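**Flelus Shared Workshop: Members' Forum**
**Section: Automation Bench**
**Thread: Proposed pushing task, rod tool and board**

**hyanez** wrote:

Members are asked to comment on the following before the bench rota for the next period is fixed.

The arm on the perforated table has been fitted with the plain rod in place of the Cirico fingers. The task proposed is planar pushing: the rod travels at a fixed height above the wooden board and moves small printed blocks to a marked position. No grasping is involved. I should like agreement on three matters: the clearance of the rod, the speed limit, and whether the board is to be fixed to the table permanently.

My own suggestion is a clearance of 2 mm and a limit of 100 mm per second.

Hipólito Yáñez
Automation Bench

**ellis_bench** wrote:

I have no objection to the speed. I do object to the clearance. The board is glued up from strips and I would not assume that it is flat to within the margin proposed. Before any height is written into the program, the board should be measured at the corners and in the middle with a dial gauge. The workshop owns one; it is kept with the lathe tooling.

**Tollgate** wrote:

May I ask why wood was chosen at all? An aluminium plate would bolt straight down to the table and the question of flatness would not arise. The former group at Drolico used plate for the same purpose and had no difficulty.

**hyanez** wrote:

Wood was chosen on grounds of cost and noise. It is also kinder to the tool. A rod driven into aluminium through an error in the program would place a considerable load on the wrist, and the repair would fall on the bench budget, of which very little remains after November.

The point about the dial gauge is accepted.

**Tollgate** wrote:

I do not find the argument about load convincing. Hardwood laid on a metal table is not a cushion. If the concern is collision, the proper remedy is a force limit in the controller, and that ought to be set whatever the surface is made of.

**ellis_bench** wrote:

I agree with Tollgate on the force limit and disagree on the plate. Printed blocks slide too freely on bare metal and the friction varies with every fingerprint. My preference is to keep the wood and leave it unvarnished.

**m_arkwright** wrote:

A question concerning the blocks. The notice on the bench refers to stars. Would cubes not be more sensible for a first attempt? A five-pointed star turns as soon as it is pushed anywhere other than through its centre, and two stars placed close together will catch on one another.

**hyanez** wrote:

The member is correct that stars are harder, and they were selected for that reason. Cubes were used last year and the results told us little. The present arrangement has the red star beside the rod and the green one slightly behind it and to the right, so that the program must deal with contact between the blocks from the outset.
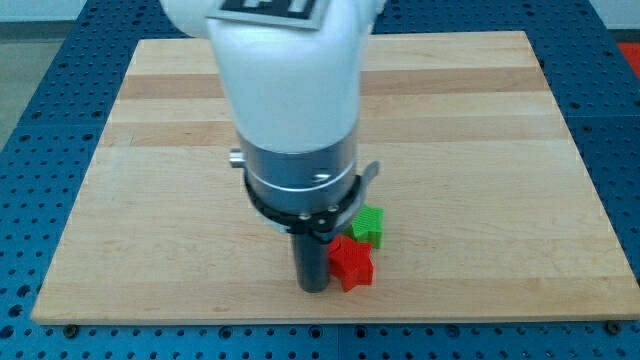 With regard to the force limit, I propose that it be entered in the controller and recorded in the bench log, and that no member alter it without a second member present. The log should also state the serial number of the tool fitted, the measured height of the board and the version of the program in use.

**m_arkwright** wrote:

Thank you. I remain of the view that a single star should be tried first, but I shall not press the matter.

**Tollgate** wrote:

I should like my preference for the plate to be noted. Subject to that, and to the force limit, I am content for the work to proceed.

**ellis_bench** wrote:

One further item. The programs should stop after 2000 pushes so that the rod can be inspected for wear. If the rounded end develops a flat, the contact point will shift and the earlier results cannot be compared with the later ones.

**hyanez** wrote:

Agreed, and added to the procedure. The clearance will be left open until the gauge readings have been posted in this thread. Members wishing to reserve the bench should continue to use the sheet by the door.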